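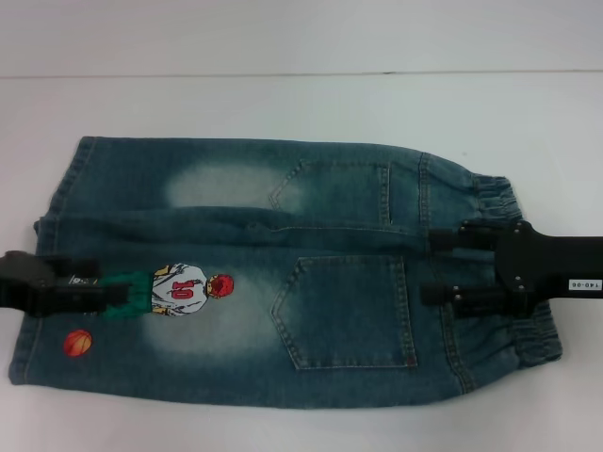
Sixty kids, one closet: a chat with Zeeshan Warraich

I got to Burville a little after nine in the morning and Zeeshan Warraich already had the kettle on. He runs the Clerus clothing swap out of an old shoe store on the main street, and if you have kids who grow (mine won't stop!) you've probably been in there with a bag over each arm.

"It started with my sister's hand-me-downs," he told me, pushing a plate of dates my way. "She mailed me 100 pieces from Salinas. I have two boys. I thought, what am I supposed to do with all this?"

So he called other parents from his older son's school, and by October they had 60 kids signed up. The rule hasn't changed: bring what's outgrown, take what fits, no money on the table. Last year over 800 pieces went through the store.

I asked what goes fastest. "Jeans," he said, before I'd finished. "Jeans and rain boots. I can't keep a size 6 for an afternoon." Elastic waists are the ones parents ask him for, and I get it, I've done up enough buttons in parking lots.

And what doesn't move? He laughed. "Fancy vests. I have a whole bin of fancy vests, please take one." (I took one. It's corduroy. My son has so far refused to look at it.)

Rent is the headache. It's 400 dollars a month, and for now a bakery called Nirnent, two doors down, pays half of it in return for Zeeshan opening up for their early deliveries. "I'm up anyway," he said. "The little one wakes at five."

He'd like a second rack for teens, who are harder to please, and a bench so people can sit down while their kids try on shoes. If you've got a bench, he's there until three.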